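Reading time: 2 minutes
Print | E-mail

Workshop notebook, Clovcombe. October, entry begun 10.15

Second trial of the oat and barley porridge blend supplied by Tsegaye. The first trial was set aside on account of uneven swelling of the barley. The grain was soaked overnight in the cold room and drained through the coarse sieve before weighing. Drained weight 820 g, against a dry weight of 590 g. Bello Etim checked both figures and initialled the sheet.
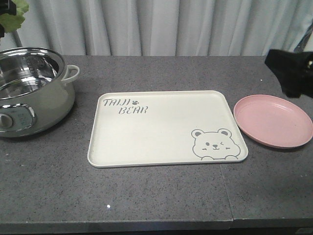
Water was added in two portions and the blend brought slowly to a simmer. Stirring was carried out every 10 minutes. At the second stirring the oats had begun to break down, while the barley remained firm at the centre. Salt was withheld until the end, in accordance with the Uken method. Total cooking time was 90 minutes, after which the blend was left covered.

Texture was judged acceptable by both tasters, though the flavour was considered flat. The Pludura malt extract is to be tried at the next session, at the lower of the two rates proposed.

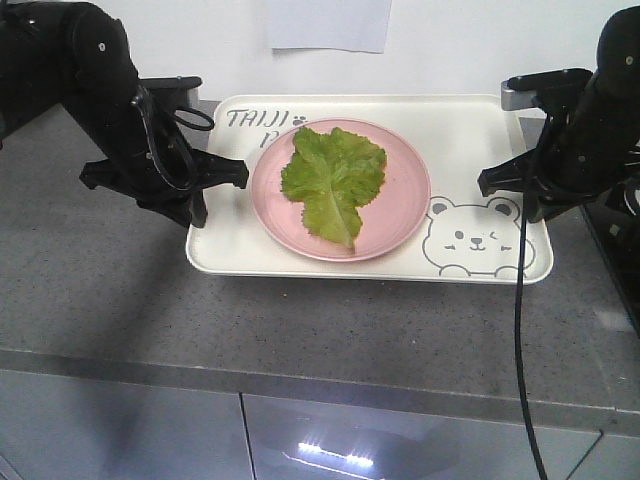

Serving temperature remains unsettled. The blend thickens quickly on standing, and a portion left for the length of a telephone call had formed a skin. Colleagues are asked to note the time of serving on the sheet. For the children's tasting, portions are to go out on a plate set on a white rectangular tray with the bear face, and the adult portions in the plain bowls. Lids should be requested from stores.

Outstanding: second bag of barley, lot number not recorded. B.E. to ask Tsegaye whether it was milled with the first.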